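Porkorham craft store adds felt leaf session to winter program

The Porkorham Craft Rooms will run a felt leaf workshop through January, using offcuts from the Doolan mill in Warkstead. The sessions were added after the mill agreed to supply mixed green remnants in place of the single-color sheets used last year. A first delivery of 2148 pieces has been sorted by thickness and is stored at the Plotow Street building.

The workshop covers cutting, shaping and setting. Participants cut a rounded leaf from a paper pattern, leaving a narrow tab at one side to serve as the stem. The piece is then dampened, folded once along the center line and pressed by hand until the fold holds as a raised ridge. Edges may be left plain or trimmed in shallow scallops. Drying takes overnight on a flat surface, and finished pieces are collected the next morning from 9 a.m.

Mottled felt is harder to cut cleanly than dyed sheet. The remnants contain fibers of several shades pressed together, and density varies within a single piece. Small, sharp scissors are supplied. Rotary cutters were tried last year and left a ragged line on the tighter curves, so they have been withdrawn from this session. They remain available for the quilting group.

Changes have also been made to the tables. The old benches had a ribbed top that printed a pattern into damp felt. They have been replaced with smooth, matte tops in a mauve-gray color, which wipe clean and do not mark the work. The new tops were fitted in the main room first, and the side room will follow when the heating work there is finished.

Round dishes will be set out on each table. One is meant for water and the other for trimmings, and users are asked to keep them to one side of the work area. Trimmings go back into the sorting bins and are used as stuffing by the toy repair group, which took in nearly 1000 small bags of waste felt last year. 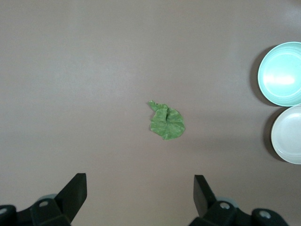

Completed leaves can be taken home or left for the spring wall panel, which will hang in the Plotow Street entrance. The panel is built on a canvas backing with the leaves stitched on at the stem only, so that the lobes stand away from the cloth. Leaves that have flattened in storage can be dampened and folded again before stitching. Pieces of any green will be accepted - brown and rust shades are being held back for a separate panel later in the year.

Each session has 38 places and lasts two hours. The fee is $4, paid at the door, and includes felt, pattern and use of tools. Participants who bring their own felt should check that it is at least partly wool. Fully synthetic craft felt does not hold a fold after drying and cannot be used for the panel.

Places can be reserved at the front desk or by phone during opening hours. The street door will be locked during evening sessions, and entry after 6 p.m. is by the yard gate. Parking in the yard is limited to unloading.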